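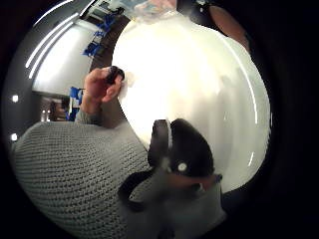
Toys in the Round Room – gallery, 31 October 2022

Every autumn our play corner at Kongkaew changes its toys. The summer ones go into storage and other ones come out for the children who visit in November. I am Yupin Bunnag, and I keep this gallery page so that parents can see how the work goes. The packing is done at the white round table, which everybody likes for its size. It is very shiny, and every lamp in the ceiling shows on it. We have already learned that small things roll far on it, so please sit close when you come to help.

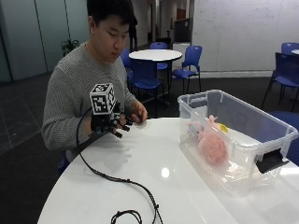
The soft toys and their bin

Two plush toys in the clear bin, a big fuzzy one in salmon pink and a smaller one in pale pink and lilac. The big one lies on its side, as it does in every bin we ever gave it. I like clear plastic for storage – you can find a toy without opening five lids. The black latch on the short end must be closed before the bin goes on the shelf, please. Last year we forgot it on one bin and Decha Nuchit had to pick up animals from the whole stairway.

About the labels: Berhanu Negash writes them by hand, and they go on the long side of the bin. Bin 592 is still without a label, so if you see it in the storage room, do not put it on the high shelf yet. The soft toys should not be pressed down under the lid.

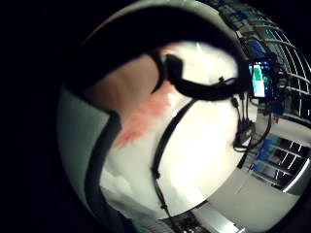 They lose their shape and it takes many days until they look nice again. If a bin is too full, take a second one from the Storeck pile next to the door. Two half-full bins are better for us than one that will not close.

Lamai Chareonsuk asked me what happens with toys that have a loose seam. These go in the cloth bag, and Ieva Mägi repairs them at home in the evenings. She would be happy to receive some pink thread – our last roll is almost finished. 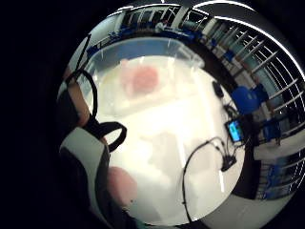 The white tabletop under the ceiling light, with the black cable across the right side.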